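Where the Ghost Stories Get Their Weather

I blame the river. I'd been in Jindwood three nights, in a rented room above the bakery, and I'd written the same paragraph over and over about a woman standing at a gate. Then at four in the morning the fog came up off the water and pressed itself against my window, and I sat there in my socks and suddenly knew exactly what she was waiting for.

I'd gone because of a novel. If you haven't read Fidstead, by Soo-ah Joo, go and borrow it, I'll wait. It's 61 short chapters set in one drowned valley, with a ghost called Rana who never does anything much except turn up damp. I've read it 2 and a bit times (the bit was on a train, and I missed my stop). What I wanted to find out was how much of that clammy, grey feeling she'd made up and how much was just sitting there waiting for her.

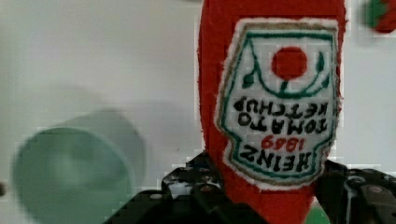
Quite a lot of it was waiting, as far as I can tell. Joo wrote most of the book here over one wet winter, and when I rang her she laughed at me for asking about symbolism. "It rained," she said. "I wrote down that it rained." She had planned a sunny book! There was going to be a wedding, and a goat. By the end of the first month the goat had gone missing in the mist and the wedding had been put off, and after that she stopped arguing with it.

I love this. I've always pictured writers choosing their weather the way you'd choose curtains, and there she was with a wet coat and a leaking window, taking dictation.

Wanpen Wiriya isn't so sure. She teaches Gothic fiction and has read, by her own reckoning, 100 haunted house novels, and she got quite stern with me over coffee. Plenty of gloomy books were written in lovely places, she said, and she's had students turn in the most miserable stories you can imagine after a summer at the beach. Her favourite is Flukus, a horribly cold little novella about a lighthouse, which its author finished in a heatwave with her feet in a bucket. 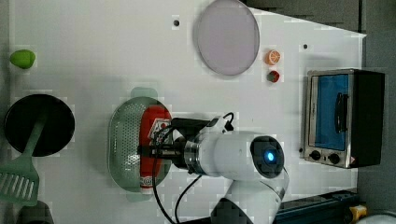 A lavender plate, a frying pan and a toy strawberry on a white tabletop.

So perhaps it works backwards as well, and you write about ice when you're boiling. I put that to Joo and there was a long pause on the line. Then she told me she's moved up the coast, where it's bright nearly every day, and that the new book has a cellar in it.

As for my woman at the gate, she's up to page nine. The fog had lifted by breakfast and I haven't seen it since, but I've been leaving the window open in case.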